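Tullville Office of Resource Conservation
Household Guidance

Reducing Waste and Resource Use in the Home

October 2025

The Office of Resource Conservation provides this guidance to residents who wish to lower the amount of water, energy and material their households use. The measures described are suitable for most houses and apartments in Tullville. Tenants should obtain written permission from the property owner before altering any fixture that belongs to the building.

Residents may adopt the measures in any order. Households that have not previously kept track of their use are advised to begin with the section on meters and records.

Meters and Records

Read the water and electric meters on the same day each month and write down both figures. A notebook kept near the meter is sufficient. Where the meter is located in a shared utility room, ask the building manager for the reading.

One household in the Misow district recorded use of 224 gallons of water per day at the start of its first month. Review of the daily readings showed that the meter continued to advance overnight, and a worn toilet flapper was found in the upstairs bathroom. Residents can check for a similar leak by reading the water meter before bed and again before any water is used in the morning. If the figure has changed and no appliance was running, the toilet should be examined first. Place several drops of food coloring in the tank and wait 15 minutes without flushing. Color in the bowl indicates that the flapper needs to be replaced.

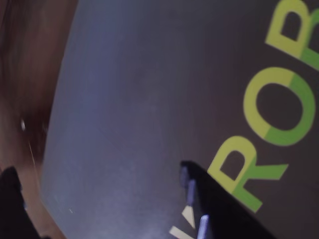 Food Storage

A large share of the material in household trash is food that was bought and not eaten. The following practices are recommended.

Keep the refrigerator at 37 to 40 degrees Fahrenheit. Many older units have a dial marked only with numbers, and a separate thermometer should be left on the middle shelf for a full day before the dial is adjusted.

Set aside one shelf for items that must be eaten first. Leftovers should be labeled with the date on which they were cooked. Most cooked dishes keep for three to four days.

Store potatoes and onions apart from one another in a dark, dry cupboard. Apples should be kept away from leafy greens. Fresh herbs with soft stems keep best upright in a glass of water. Bread that will not be finished within a few days should be sliced and frozen.

Vegetable trimmings such as carrot ends, celery leaves and onion skins may be collected in a freezer bag and used for broth. Trimmings from cabbage and broccoli make broth bitter and should go directly to the compost.

Composting

Residents with a yard may keep an open pile or a closed bin. A closed bin is required on lots that adjoin Trevaskis Creek, where raccoons are frequent. The bin should stand on bare soil and should be placed no closer than 8 feet to any building.

Add two to three parts of dry material for each part of kitchen scraps. Dry leaves, torn cardboard and plain paper bags are all acceptable. Meat, fish, dairy products and cooking oil are not. If the pile smells sour, add dry material and turn it with a fork. If it shows no sign of breaking down after several weeks, it is likely too dry, and a watering can of rainwater will usually correct this.

Residents without a yard may bring scraps to the drop-off point on Trevaskis Road. Plastic bags, including those sold as compostable, are not accepted there.

Laundry and Cleaning

Wash clothing in cold water unless it is heavily soiled. Run the machine only when the drum is full, leaving a hand's width of space at the top. Clean the dryer's lint screen after every load. Wool and knitted items should be dried flat on a towel.

For routine cleaning of counters and sinks, a mild dish soap diluted in warm water is adequate. White vinegar removes mineral deposits from faucets and kettles but must not be used on marble or other natural stone. Vinegar must never be mixed with bleach.
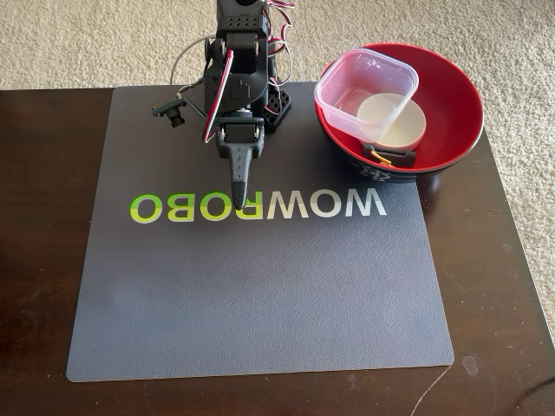
Old cotton shirts and towels can be cut into squares and used in place of paper towels. Cloths that have been used with oil-based stains or finishes present a fire hazard. They should be laid out flat outdoors until fully dry, away from any structure, and must not be folded or piled while damp.

Heating and Drafts

Drafts are most easily found on a windy day. Hold a strip of tissue near the edges of windows and exterior doors and note where it moves. Foam tape is suitable for window sashes, and a door sweep should be fitted where light is visible under the door. Do not seal vents that serve a furnace or water heater.

Lowering the thermostat by a few degrees overnight reduces fuel use in most homes. Furnace filters should be inspected monthly during the heating season.

Repair and Disposal

Before discarding a lamp, a chair or a small appliance, consider whether it can be repaired. Unplug any appliance before opening it. Microwave ovens should be left to a qualified technician.

Batteries, paint, motor oil and fluorescent tubes must not be placed in household trash. They are accepted at the Misow transfer station at no charge, with a limit of 13 containers of paint per visit. Proof of residence is required.

Further Information

Printed copies of this guidance are available at the Office, 1438 Trevaskis Road. Written questions should be addressed to Severin Eberhard, Household Programs. Requests for a large-print edition should state the mailing address to which it is to be sent.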